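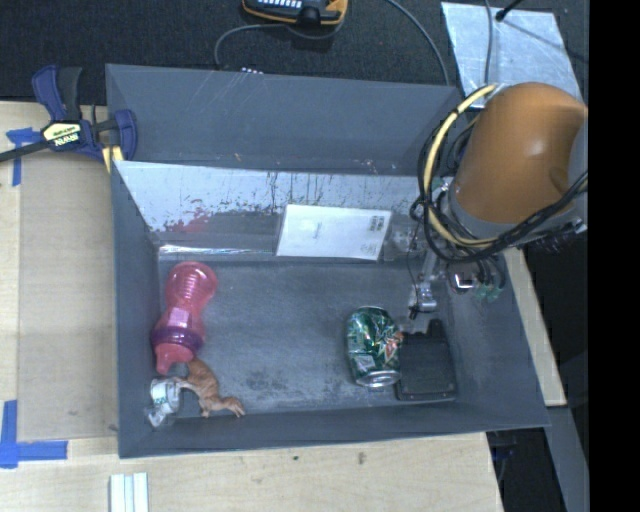

The picking bench at Kirkitholm, with the arm reaching into the grey bin.

We caught the early afternoon bus out to Kirkitholm for the student open day in March, and I'm so glad we did! The robotics club has a room at the far end of the Zalewska building, and the picking project, called Pudari, was the one I'd come for.

The task sounds simple enough. Things go into the bin in a jumble, the arm reaches in and has to bring them out again. Look at what they give it, though – a dented green drinks can, a see-through pinkish bottle, a toy animal, a white packet leaning on the sloping side. Shiny things are the worst, one of the students told us, and then she went off happily about reflections for a good 15 minutes (I followed perhaps half of it, and loved it).

The team is 16 strong, mostly second years, and they're working towards the Plornuten contest, where each group gets 5 tries at a bin it hasn't seen before. They've logged around 500 practice picks since the autumn. Do ask to see the notebook, the remarks in the margins are wonderful.

Tea and flapjacks were downstairs, and the queue was long by three o'clock. Go up to the club room first if you can – it's a small space and you'll want to get near the bench. The last bus back leaves from the main gate.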